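Education | Technology in Schools
Print this article | E-mail to a friend

The robotics course at Tenmont College began with two second-hand arms and a borrowed classroom. It now occupies a laboratory of its own on the ground floor, where students in their final year spend the autumn term on a single project of their choosing. The college requires only that the task be one which people perform daily and machines perform badly.

This year's group chose dressing and the care of clothes. The subject was proposed by Angharad Humphreys, whose earlier work placement at a residential home had shown her how much of a carer's morning is taken up with buttons, laces and belts. Her colleagues Yhon Mamani and Catrin Kneath share the work with her, under the supervision of Gwawr Rowlands, head of engineering.

Cloth presents particular difficulties. A metal part keeps its shape when it is lifted, whereas a garment folds and slides, and may look quite different from one attempt to the next. The students therefore guide the arms through each task many times and keep a record of every attempt. By October they had gathered 2,261 of these, against a target of 3,000 for the year. Sessions are limited to 45 minutes, after which another member of the group takes over.

Belts have proved the most demanding exercise to date. Both arms must work together, one keeping hold of the buckle while the other attends to the strap, and the loops leave little room for error. "We had supposed that shirts would be harder," said Miss Kneath. "We have since revised the timetable."

The results will be presented at the Voyle schools' meeting in the spring, where Eugénie Carré will chair the judging panel. Miss Rowlands has asked that the unsuccessful attempts be shown alongside the successful ones.

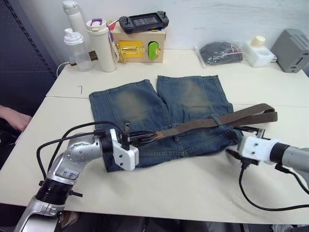
Places on next year's course will be offered to students from neighbouring schools for the first time, and applications may be made through the college office.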